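FOR IMMEDIATE RELEASE
3rd November

Brilach launches the Small Table Breakfast, a line for people who have given up on brunch

SKUKODTHORPE — Brilach, the housewares company that once sold a 12-place dinner service to a town of studio apartments, today announced the Small Table Breakfast, a line of trays, boards, cups and little jars meant for the meal most of us eat in under ten minutes and remember for less.

The line goes on sale this week in the Brilach shop on the harbor side of Skukodthorpe and through Grurari, the mail-order house that has carried the company's tableware since May. It replaces the Grand Morning collection, which included a three-tier pastry stand and a toast rack with room for eight slices. The company thanks the customers who bought the toast rack. Both of them have been in touch.

The idea behind the new line came out of a survey of 754 Brilach customers, who were asked to write down what was on the table at breakfast the day before. The company had hoped for melon. Bread led the answers by a comfortable margin, followed by something to spread on it, something to drink, and mail. Only 93 people reported a cooked dish of any kind, and several of those turned out on closer reading to mean toast.

"We had spent years designing for a breakfast that was happening in hotels," the company said in a statement. "Our customers were at home, standing up, holding a slice of bread over the sink. We felt we could at least offer them a tray."

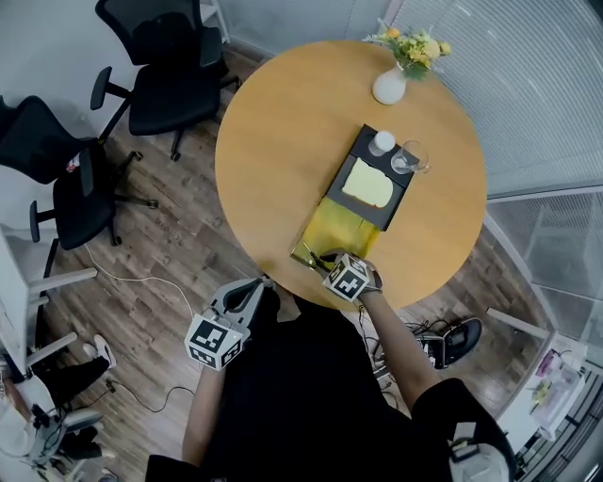 Flowers were the subject of a long internal argument. One side held that no person alone with a piece of bread has ever arranged a bouquet first. The other side held that this was the whole trouble. The flowers won, and a narrow-necked vase will be sold alongside the line, with a card suggesting that supermarket stems are fine and that yesterday's stems are also fine.

The trays are long and slim, to suit a round table where two people may want to sit without touching knees. They will be sold in four finishes. Boards are sold separately, as are cups, as is nearly everything, although a starter set can be had for those who dislike decisions before coffee. The set comes with a tray, a cup and a jar. It does not come with bread, a point the company has been asked to make clearly after the events of last year's picnic hamper.

A short setting guide goes in every box. It was written with the Zúñiga kitchen studio, which tests the company's products on real tables, and it fits on one side of a postcard. Put the tray down. Put the bread on it. Place the cup within reach of whichever hand is awake. Earlier drafts ran to roughly 30 pages and had a section on napkins.

Skukodthorpe residents can try the line at the harbor shop through the end of the month. Tables will be laid from opening until noon, and visitors are welcome to sit down, move things around and put them back in a worse order. Bread will be provided by the slice. Anyone asking for melon will be listened to politely.

Care instructions and a full list of stockists can be had at the counter or by writing to the Brilach press desk, Skukodthorpe. Samples are available to editors on request — please send the trays back.

ENDS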